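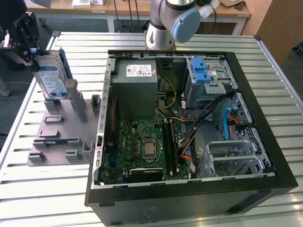

Week 4: The Dramatic Monologue - Who Is Speaking, and Who Is Listening?

Module tutor: Marta Holovko
Seminar: Tuesday, 11 o'clock, please bring the poems on paper

Before the seminar

Read Robert Browning's "My Last Duchess" and "Porphyria's Lover", Tennyson's "Ulysses", and Augusta Webster's "A Castaway". The Webster is long, so give it a proper evening! Read all four aloud if you possibly can, even if it's only to the wall. These are poems made of talk, and your ear will catch things your eye slides over.

What do we mean by a dramatic monologue?

A poem spoken by a character who is clearly someone other than the poet, usually at a particular moment and often to a particular listener. That's our working definition and we're going to spend most of the hour poking holes in it. "Ulysses" is a wonderful place to start poking. Who is he talking to in the first few lines? Himself? By the end he is certainly addressing his mariners, but try to find the exact line where the audience changes and you'll see how slippery it gets.

The label itself came into common use later than the poems. Browning called his 1842 collection Dramatic Lyrics, and both of our Browning poems appeared in it, though "Porphyria's Lover" had been printed in a magazine some years before under the title "Porphyria". It was later paired with another poem under the heading "Madhouse Cells", and that heading was dropped again afterwards. Do think about what the heading does to you as a reader. With it, you are told what to make of the speaker before he opens his mouth. Without it, you walk in out of the rain with Porphyria.

My Last Duchess

Some things to mark up as you read:

The couplets. The poem rhymes all the way through, and yet many people get to the end without noticing (I did, the first time). Look at how often the sentence runs straight over the line ending. What sort of man talks in rhyme and hides it?

The word "my" in the opening line, and again in the last one. What are the two things he is laying claim to?

"I gave commands; / Then all smiles stopped together." Count the syllables if you like, but mostly listen to how flat it is. All that courtesy, all those polite little asides about having no skill in speech - and then this.

The silent envoy. He never gets a word, but we can work out some of his movements from what the Duke says to him. When does he sit? When does he get up? Has he tried to go down the stairs first?

A Castaway

Webster published this in 1870, in a book called Portraits. Her speaker, Eulalie, is a courtesan reading through her old diary, and she's marvellous company: sharp, funny, furious, and very hard to catch out. Browning's speakers tend to give away more than they intend. Does Eulalie? I change my mind about this every year, and I'd love to hear a good argument on either side.

Notice too where her anger goes. She has plenty to say about respectable trades, about how girls are educated, and about her brother. The poem is in blank verse, so compare the feel of it with Browning's hidden couplets, and ask how far the lack of rhyme helps her sound as if she is thinking on the spot.

A warning about sympathy

Robert Langbaum's The Poetry of Experience (1957) argues that the form sets up a tension between sympathy and judgement. It's still the best place to begin with the criticism. Read the chapter on the dramatic monologue and then be brave enough to disagree with it. Does the balance he describes work for Webster as well as it does for the Duke?

Short written task

Write a reply of up to 50 lines from one of the silent listeners: the envoy, one of the mariners, or Eulalie's visitor at the end of the poem. Verse or prose, either is fine. Add a paragraph saying which lines of the original you were answering. It isn't marked, so have some fun with it.

Next week

Christina Rossetti, "Goblin Market". Bring a pencil and your best reading voice, as we'll be sharing out the goblins.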